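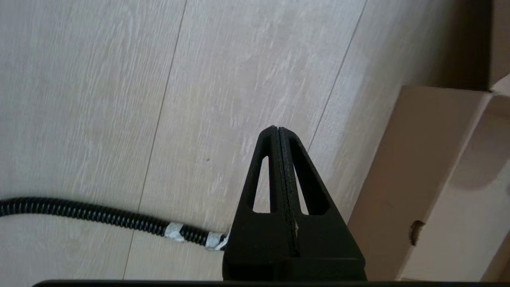
Week 4: Good habits around the arm (what I said in class, plus the bits I forgot)

Okay, these are my notes from the lecture, tidied up a little for anyone who missed it. The slides are thin this week, so please read this before you book time in the Weltgate lab. I'm going to talk about what we do before the arm moves, because that's where most of you lose marks on the practical (and where I lost a perfectly good gripper finger in my first year of teaching, so I'm not throwing stones).

Start with the fingers closed. Our rule is that every session begins and ends that way, fingertips together, and you look along the seam between them before you do anything else. Is there a gap at the tip? Is one finger sitting higher than its twin? Any bits stuck to the gripping faces? A speck of something pale shows up really well on black pads, so there's no excuse for missing it! Wipe the pads, open, close, look again, and write it in the log.

Next, hoses and cables. This is my hobby horse and you all know it. Anything that runs near the arm counts as part of the work area, even if it's only lying on the floor. Black ribbed sleeve on a pale floor is easy to see from the doorway and very easy to forget once you're staring at a laptop. Before you enable the motors, follow every sleeve with your eyes from one end to the other, then jog the arm slowly through the whole path and watch what the sleeve does.

And tape. Somebody asked whether tape on a sleeve is allowed. Yes, as a marker or to stop a sleeve from fraying, and it goes in the log. No, if it's the only thing holding a connector together. If the edges are lifting or ragged, redo it before you run, because a loose flap of tape will find the one moving joint in the room. Vilho Nurmi, who ran this course before me, used to pull on every taped spot with two fingers while the student watched. I've kept that up. Sorry.

Boxes! Cardboard is fine as a work object and it's kind to the fingers when you get a height wrong. But a box has to be measured every single time you put it down, with flaps in whatever position they'll be in during the run. Folded flaps creep up on you. Holes in a side panel matter too, since a pointed fingertip can go in nicely and then not want to come out sideways. Plan your approach from above, and keep at least 20 mm between the closed tips and any top edge until you've done a slow pass.

Speeds, for the people who keep emailing me: in our lab the first pass is never faster than 20 mm per second. Once the slow pass is clean you can go up to 500, and that's the ceiling for anything you do without me or Elsa Turunen in the room. The taped line on the floor is 610 mm outside the reach of the arm. Stay behind it when the motors are on. Leaning over it counts as crossing it.

A word about the standards. The reading list has ISO 10218 on it, which covers industrial robots, and I know it's dry. Read it for how it thinks about risk and don't try to memorize clause numbers. Our lab rules are stricter in some places and they're just ours, so don't quote them in your report as if they came from ISO. (Two groups did this in January.)

For the practical, bring your filled-in log sheet and the Jondia worksheet with your box measurements on it. Elsa will sign you off at the arm. If you're on the Cleltascombe campus, the same rules apply, but ask over there about the stop button, because theirs is on the wall and ours is on a lead.

Questions to me by email, or catch me after the 4 p.m. lab.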